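**Talk notes - "Do you need to buy the new one?"** (repair evening, 12 min plus questions)

Start without slides. Ask who has thrown out a chair, a bag or a pair of boots because one part gave up. Wait for hands. Don't fill the silence.

Then the claim I want to pick at: makers say their stuff is "built to be taken apart." Stoneo says it on the box. Stallaleo says it on the website, in green letters. Fine. Who has tried? Jawad Dogar spent 30 minutes on a Stallaleo seat looking for the second clip, and the manual shows a drawing of a smiling man doing it with one thumb.

- Say the thumb line slowly, it usually gets a laugh
- Skip the Sandix story if we're running late 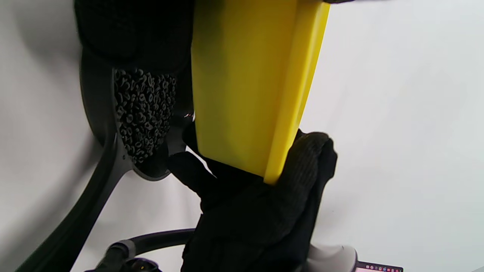 My problem with "tool-free" is that it moves the work to your fingers and calls it progress. Molded parts have rims and lips, and the rims are where you end up pulling, whether or not the maker meant you to. I tell people to wear gloves. A thin knit pair like the black ones on the slide still lets you hook a finger under a corner, as with the yellow piece, and feel what you're pressing on. Thick work gloves are useless for this, whatever the hardware store says. Birthe Kirkegaard disagrees with me and will probably say so from the back row. Let her, but keep it to 2 minutes.

Next, money. Swati wanted 200 for a replacement shell, shipping extra. At that price I'm not sure "repairable" means much. Ask the room what they would pay. Write the answers on the board and leave them up.

Questions I expect:

- Does glue count as a repair? (Sometimes. Not on anything that flexes.)
- Do spare parts stay in stock? (Ask for it in writing. I've never gotten it.)

Finish with the sign-up sheet for the June session - pens are in the side pocket.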